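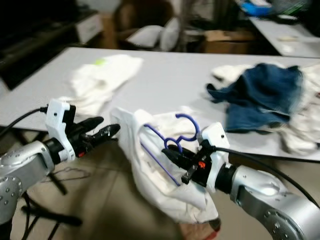 Blue plastic hanger, held at the hook.

Thread: Closet rod sag, 860 mm span, no center bracket

kinlow_dan
Posted 29/01/2021
Replacing the rod in a reach-in closet. Clear span is 860 mm between side panels. Existing rod is chromed steel tube, thin wall, and has a permanent bow in the middle. Load is mostly shirts and jeans on plastic hangers. I would like to avoid a center bracket because it blocks hangers from sliding. Options locally are Stollberg oval steel tube or a solid beech dowel. Which one deflects less?

mortise40
Need diameter and wall thickness. Without those it's guesswork. Also weigh the clothes. Denim is much heavier than people assume, and it tends to get hung in one spot.

kinlow_dan
Old rod is 25 mm round. Wall measured 0.8 at the cut end. I weighed everything that goes on it in two batches on a bathroom scale, total 40 kg. That includes winter coats.
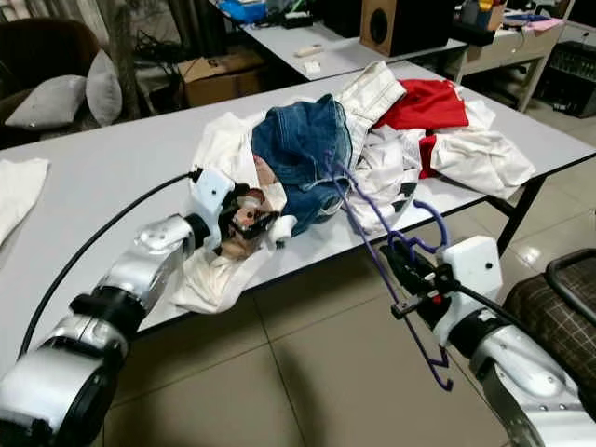

The coats stay on the left from February on, so the load is not even. Jeans go on the right and the thin stuff sits between them.

Hikel
40 kg on that span is fine for oval tube if it's mounted with the long axis vertical. Half the ones I see were put in sideways. Stiffness goes with the cube of the depth, so orientation matters more than the brand. Beech is OK for static deflection but it creeps. Give it a couple of years and it will look like your old one.

mortise40
Disagree on creep. A 35 mm beech dowel at that span is nowhere near the stress where creep is a problem. I have one in a hall closet, no visible sag. What fails is the end socket. The cheap cup type is held with 2 short screws into particle board.

Hikel
One closet is one data point. Humidity in a hall is also not humidity next to a bathroom. Agree on the sockets.

anezka_h
Check hook clearance before you buy the thick dowel. Molded plastic hooks are often too tight for 35 mm, and they ride up and pop off when you slide them. 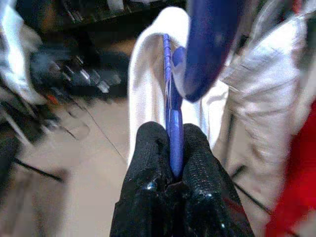
Wire hooks can be bent open a little, plastic ones can't. I went back to 30 mm oval for that reason.
Anežka Hájek

kinlow_dan
Tried a hook over a piece of 35 mm pipe. It goes on but it binds. So oval steel, long axis vertical. What about the sockets?

mortise40
Open flange with three screws, into a solid wood cleat glued and screwed to the side panel. Sutherland makes one that takes oval. Set the rod center 385 mm from the back if the closet is deep enough, otherwise you will have sleeves in the door track.

Hikel
385 is too far out for most closets. Measure your widest hanger, take half and add 50 mm. Cleat is good advice.

kinlow_dan
Depth is 600 inside, sliding doors. I'll go with the half plus 50 method and cut the cleats first.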